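Can a robot do real chores yet? (shop or house, I'm not picky)

fengyi_l
My brother-in-law swears we'll all have a laundry robot in three years. I fix office PCs for a living and I'd settle for one that handles the boring teardown stuff. Anybody seen one that's any good?

leandro47
Depends what you call good! Picking up a box, sure. Getting RAM out of an old tower with those stiff little clips... I still pinch my thumb on those and I've been at it since 2000.

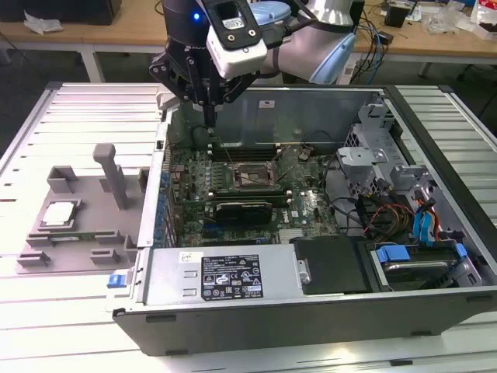 Gripper over the memory slots, CPU already over in the tray.

fengyi_l
Ooh, OK. Two skinny fingers though. How's it supposed to work a clip AND hold the stick?

shufen_t
One end at a time, same as you with a sore thumb. I think you guys are too hard on them. A Dell with the side off is a way easier job than my kitchen after dinner.

leandro47
Disagree, sorry. Look at the wires by the drive cage. Dishes don't have ribbon cables flopping over them.

shufen_t
Dishes are slippery and no two are alike lol. You can make a tray for a CPU. Go make one for my kid's cereal bowl.

fengyi_l
Fair. I'd still take the tower one first. Leandro, what do you do with the power supplies, pull them before the boards or after?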